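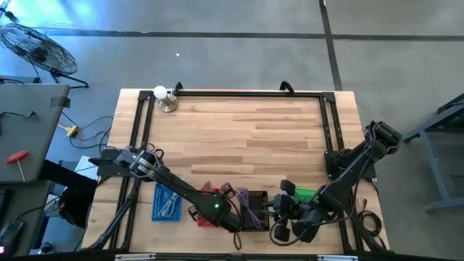

CLANDLEY, January

News Channels Distribution Careers Press Contacts

Press Office > Corporate > Appointments and Operations

Skerniseo Networks has completed the transfer of its regional playout and channel scheduling to a single operations center in Clandley, replacing separate facilities previously maintained for its entertainment, factual and children's services. The center now originates 21 linear channels for distribution to cable, satellite and IPTV affiliates.

Ainhoa Nieto has been named vice president of channel operations and will have responsibility for scheduling, media preparation, playout and affiliate technical relations. She was previously director of media services at Skerniseo and managed the migration. Nieto reports to the office of the chief operating officer.

Under the new structure, program files are received, checked and stored once, then assigned to each channel feed with the required subtitle and audio tracks. Regional versions of the same title no longer require separate master files. The center employs 135 staff across three shifts.

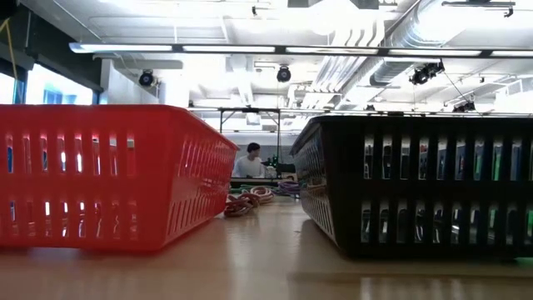

Red and black plastic baskets on a wooden tabletop.

Scheduling and traffic functions run on Wornosora, the company's internal rights and scheduling platform. Wornosora records license windows, permitted runs and territory restrictions for each title and blocks any placement that falls outside the contracted terms. Schedules are locked 12 days before transmission, with later changes subject to approval by the duty scheduling manager.

"Affiliates will receive schedules, synopses and artwork from one source and in one format," said Nieto. "Existing delivery addresses and signal parameters remain in place, and no receiver changes are required."

Backup playout is provided from the company's Rivas site, which holds a synchronized copy of all scheduled material and 300 hours of standby programming. Rivas will also continue to handle live event feeds and commercial insertion for the sports channels. These services are not included in the Clandley transfer.

Technical specifications for affiliates are available through the distribution section of the Skerniseo website.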